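Last updated: September

NOTEBOOK / small cabinet, bench 2

Morning. Cabinet back on the brown table, upper right where it was before. Oak one, single drawer. Gernby pull still on it, the black loop. I keep catching my sleeve on that thing. Sticks out past the front panel far enough that you can't push the cabinet up against anything with the drawer side in. Leave it for now, the screw holes are already there and I don't want to drill again.

Slides are the Lukier ones, second pair. First pair went back, one had a burr on the inner rail you could feel with a thumbnail. New pair took 20 minutes to fit, most of that was hunting for the short screws (they were in the Koutsoukos tin, wrong lable on the lid, fixed). Wiped the rails with a dry rag. No grease yet. Want to see how they do without.

Pull test, empty: 18 open-close, no sticking. Tiny click at the end of travel on the right side. Same click each time so probably the stop and not grit.

Then with something light in it. Used a little green drink carton from the fridge shelf, put it upright in the front left corner. Question was whether a tall narrow thing stays up when you open the drawer at normal speed, which is what people here will do with it, they don't open drawers gently. 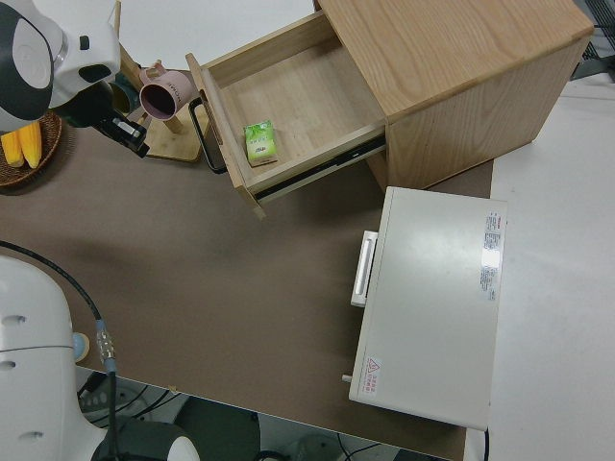 Carton and drawer, results

- slow pull: stays up
- normal pull: stays up, wobbles a bit at the stop
- hard pull: went over, 2 times out of 2. Fell toward the back both times
- pushed shut hard: didnt try, carton was full

So the bottom panel is too smooth for anything tall. Looks nice, light and clean, but things slide. Options: cork liner, or that ribbed mat left from the Kireo shelf. Mat is 73 wide if I remember, plenty, would need cutting down. Try mat first as it costs nothing.

Clearance. The white appliance with the bar handle is parked right in front of the cabinet on the lower right and there's no good reason for it to live there. Drawer pulls out to the left so they don't foul each other today, but turn the cabinet even a little and they will. Move it to the far end of the table. Keep the labels on top where you can read them, please don't peel the hazard one off, someone already did that to the old unit.

Still to do
- cut mat, dry fit, no glue
- right side stop, look at the click
- felt dots under the cabinet, it walks when you pull hard
- ask whether the loop pull comes in a flatter version
- put the carton back in the fridge!!

Rerun the hard pull with the mat in after lunch. Same carton, same corner, otherwise the numbers dont mean anything.

Workshop notebook, shared copy. Questions: leave a note on the bench 2 clipboard. Back to top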